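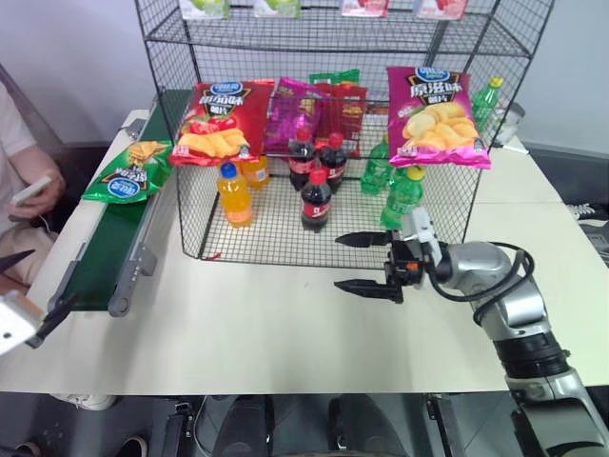 Nov 27, 2021

Potato chip shelf life, second batch. I meant to write this up while everything was fresh in my head, but Leanne called about the slicer blades and then it was lunch, so forgive me if I wander a bit.

We opened the September bags this morning, the ones fried in the Nornora sunflower oil, and I have to say I was pleasantly surprised! They still snap properly and there is hardly any of that crayon smell we got from the first batch. Dezső tasted them blind against fresh ones and picked out the old bag each time, but he had to think about it, and he is a very fussy eater. Ryszard liked the old ones better, so make of that what you will.

The tomato seasoning is another matter. It has clumped in the folds at the bottom of the bag and the top third is close to plain. I remember Vernon warning us about this when we switched to the finer Jalloro powder – he said it would grab the first bit of moisture it met and never let go – and I owe him a coffee. I sieved what was left in the tub and it was lumpy as well, so the trouble may have started before it ever reached a chip. Lid was on crooked. (My doing, I think.)

Frying notes, for whoever takes the next run: keep the slices in cold water until the rinse runs clear, spin them twice, and go in with small loads. The big fryer drops too far when you fill the basket and takes ages to climb back, and you end up with leathery middles. We lost 77 chips out of the 1,000 we sorted by hand, nearly all to dark edges, and I blame the sugar in those potatoes. They had been sitting in the cold room far too long. Zsolt is asking the grower whether we can have some that were kept warmer.

Still to do: 3 bags go back in the warm cabinet with the old seasoning, and the same again with a coarser grind. Leanne wants to try dusting them hot, straight out of the fryer, which we haven't done since the paprika ones. I would like to weigh the powder that falls off this time. The good scale is at Skastlow until they finish with it, so please don't start without me.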